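社区互助站 > 居住与邻里 > 公共储物

地下储物间物品清理的通知期限应如何确定

发帖人：Triin Mägi

本人受Fostham小区业主大会委托，负责整理地下公共储物间。该储物间面积50平方米，现登记住户18户，另有若干物品未贴门牌号，无法确认归属。业主大会拟于通知期满后统一处理无主物品，但对期限长短意见不一。现请教各位：通知应张贴多久为宜？无人认领的物品可否直接捐赠？储物间今后的使用规则应以何种形式确定？

另说明，小区管理规约第12条仅规定“公共部位不得长期堆放私人物品”，对“长期”未作界定。
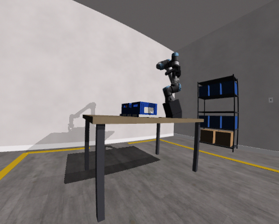

上次清理系由前任物业公司Jaunzems办理，未留存书面记录，事后有两户住户提出异议，争议至今未完全了结。因此本次希望程序完备，避免重复此前的情况。

Johanna Aigner 回复：

建议分两步办理。第一步为公告，张贴于各单元入口及储物间门口，同时向全体登记住户寄送书面通知，列明清理范围、截止日期及联系人。期限以不少于一个月为宜；如跨越十二月假期，应相应顺延。第二步为登记，对期满仍无人认领的物品逐件拍照、编号，注明存放位置，由两名业主代表共同签字。
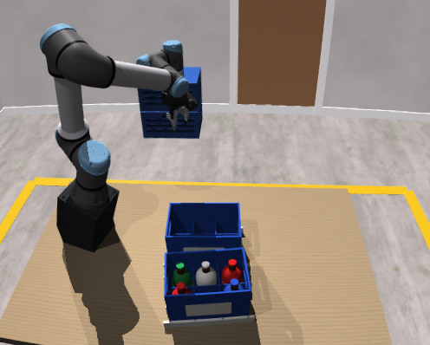 登记完成后不宜立即处置。本小区的做法是另设保管期，期内凭有效说明即可领回，不收取费用。保管期满后，再由业主大会表决决定捐赠或报废，表决结果与物品清单一并归档。我小区上次清理支出合计714元，主要为运输费用，已列入当年公共开支。各地规定不尽相同，处置价值较高的物品前，应先咨询当地主管部门。

Rasmus Uibo 回复：

贴个通知，到期清走即可。我们楼一直如此办理，未见有人投诉。

Kazimiera Piątek 回复：

不赞同楼上意见。未经书面通知即行清走，一旦物主主张权利，业主大会将难以举证。

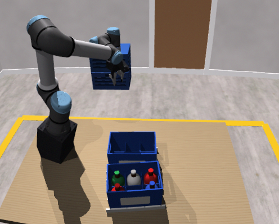

关于今后的使用规则，建议以规约附件的形式确定，并由业主大会表决通过。附件应载明每户可用面积、禁放物品种类及年度核查时间。存放容器亦宜统一，采用同一规格的蓝色塑料箱，两箱并排摆放，箱体外侧粘贴门牌号，核查时较易辨认。电池、油漆及燃气罐一律不得存放。钥匙领用应另设登记簿，由专人保管，住户迁出时须办理交还手续。我小区自施行上述附件以来，无主物品已减少近半。

Triin Mägi 补充：

感谢各位答复。业主大会将参照两步办理的方案拟定公告，草案完成后在本帖公布，供有类似需要的小区参考。

最后编辑：2026年1月28日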